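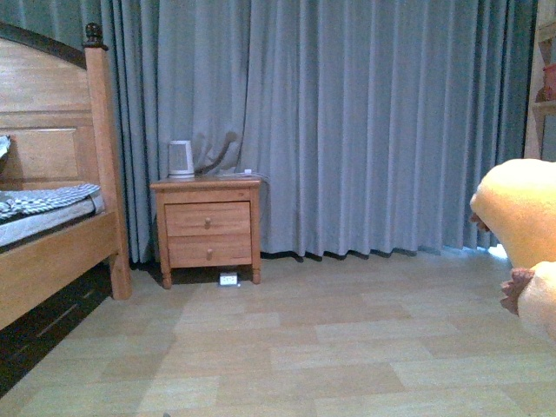 Estimation de profondeur fausse sur un rideau, le planificateur refuse le trajet

Bonjour à tous. J'utilise la pile Grirkon pour la perception et la planification, avec une carte de voxels mise à jour à 15 Hz. Dans une chambre, le rideau gris-bleu à longs plis derrière la table de nuit me donne une surface qui avance et recule d'une mise à jour à l'autre. Le planificateur voit alors des obstacles dans le vide et annule. Sur 42 essais de trajet, 39 ont été refusés. J'ai déjà baissé la résolution, sans effet. Faut-il filtrer avant la carte ou dans la carte ?
Erncombe

Filtre dans la carte. Chez moi j'ai augmenté le seuil d'occupation et c'était réglé.
Trukcombe

Je ne suis pas d'accord avec le seuil seul, car il efface aussi les objets minces, par exemple un câble. Je propose de procéder dans cet ordre.

D'abord, enregistrez une séquence avec le robot immobile et regardez la variance de profondeur par pixel. Si elle est forte seulement sur les plis, le capteur est en cause. Si elle est forte partout, vérifiez l'horodatage des transformations.
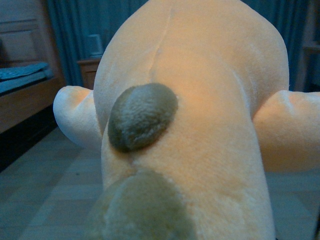

Ensuite, séparez l'objet tenu du reste. Une peluche proche de la caméra du poignet cache une grande partie de la vue, et si elle n'est pas attachée au modèle du robot, ses points entrent dans la carte comme un obstacle. J'ai perdu presque 15 heures à cause de cela – le rideau était innocent. Dans mon cas, il restait 1 340 voxels fantômes après chaque saisie.

Enfin seulement, ajoutez un filtre temporel médian sur cinq images, avant la carte.
Oei

Merci, la variance est forte sur les plis mais l'objet n'était pas attaché non plus. Je corrige les deux et je reviens écrire ici.
Erncombe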